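Descaling solution versus vinegar for a pump espresso machine
Pollport Home Kitchen Help -- Small Appliances

Posted by Tidness Office Services

Our office maintains a pump espresso machine with a single boiler, which is used by 14 members of staff. The local water is hard, and the descaling light now comes on every month. The manual specifies a commercial descaler but gives no explanation. May white vinegar be used in its place, and is there any risk to the machine or to the taste of the coffee? We would also appreciate advice on the amount of rinsing required afterward.

Hrynyshyn Appliance Repair

Vinegar will dissolve scale, and many households use it in drip machines without difficulty. We do not recommend it for an espresso machine. Acetic acid may shorten the life of rubber seals, and its smell can remain in the boiler and the steam wand for several days. A descaler based on citric or lactic acid is the usual choice. Please follow the dilution on the packet and check that the product is permitted by the maker of your machine, particularly if the boiler is aluminum.

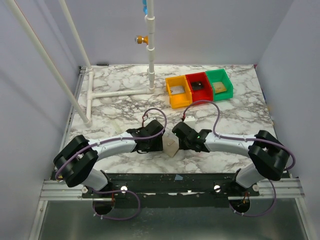 Before descaling, remove the water filter from the tank and empty the drip tray. Run half of the solution through the brew group and the steam wand, switch the machine off, and leave it to stand for the time stated on the packet. Run the remainder, then rinse with at least 2 full tanks of fresh water. Please also consider the surface under the machine. Acid descalers etch natural marble, and on a white top with gray veining like the one in the photograph a dull ring can be difficult to see until the light falls across it. Place a tray under the machine if there is any doubt about the material, and wipe up spills at once with plain water.

Skullthorpe Coffee Supplies

Agree with the above. Don't use vinegar. We sell descaler in powder form and it keeps well in a dry cupboard.

A monthly light suggests that the hardness setting was never changed from the factory value, or that no filter is fitted. Test the water with a paper strip. Ours reads close to 300 parts per million here and we use a softening cartridge in the tank -- it has to be replaced on schedule or it does nothing. Discard the first few shots after descaling.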